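Herbaceous Perennials, Unit 6: Dividing Daylilies

Daylilies (Hemerocallis) form clumps of fans joined at the crown. A clump left alone for many years gets crowded in the middle and flowers less. Dividing it gives you new plants and brings the old one back into bloom.

Divide after flowering, when the scapes have browned. Cut the leaves back to 8 inches, lift the whole clump with a fork, and wash or shake the soil from the roots. Most clumps can be pulled apart by hand. Old ones may need a knife. Each division should have at least two fans and a good share of roots.

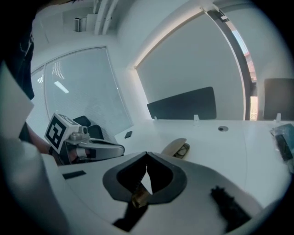
How deep should the divisions be planted?

Set the crown one inch below the soil surface. Plants set deeper than that are slow to bloom, and the crown may rot in heavy clay.

Space the divisions 18 to 24 inches apart. Water well on planting day and keep the soil moist until new leaves show. Do not fertilize until the following spring.

Trial beds: the cultivar Werumero was planted in row 6 and Drerkia in row 8. Both are evergreen types and should be mulched before the first hard frost. Labels go on the north side of each plant.

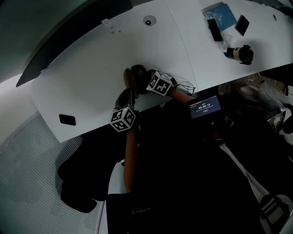 Pultanholm, August

Division practical. Bring gloves, a garden fork and a clean knife. We will lift the clumps in row 6 first and replant them the same day. Spare divisions are potted in the standard mix and moved to the shade house. Write the cultivar and row number on every pot.

Reading for next time: the handout on bearded iris, sections on rhizomes and borers.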